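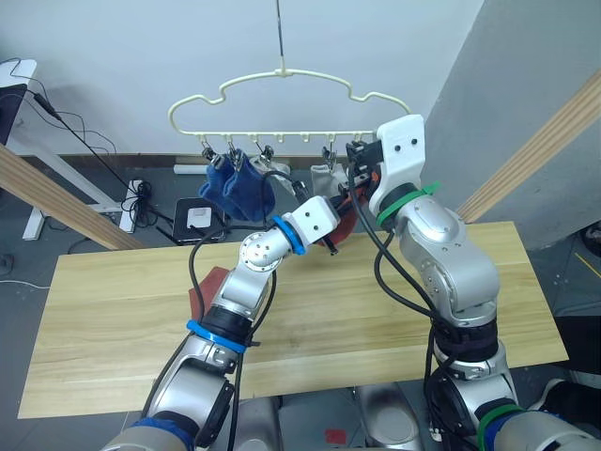 By the Flirkness workshop desk
Posted 2026-02-25

Tips for comparing grippers on a sock hanger

A clip hanger is a cheap test rig for two-arm work. It swings, the clips resist, and socks sag out of shape. The notes cover two sets of fingers, Condau and Tzanetos, run on the same pair of arms.

Hang the hanger from a single wire over the middle of the table. Both grippers should reach the bottom bar without either elbow going straight.

Mark the arms with colored bands. We use blue on the left and green on the right, and the log sheet uses the same colors. Trim or tuck any loose strap tail before a long run.

Use socks in dark and light colors. Light grey against a white wall is the harder case for a camera, so log it separately from dark blue. A red cloth shows up well on pale wood and makes a good first item.

Start at the end of the bar. The end clip moves the most when touched, and a finger set that copes there will usually cope in the center.

Set the same grip force for both finger sets and change one thing at a time. We ran 228 clip attempts per set, with a rest of 30 seconds after every tenth. Condau fingers held thin cuffs better. Tzanetos fingers let go more cleanly.

Check cable slack with the grippers close together. Loops that clear each other at rest can rub when the wrists turn.

Wipe the finger pads with a barely damp cloth between sets. Lint builds up faster with cotton than with synthetic socks.

Replace any clip that slips twice under the same sock.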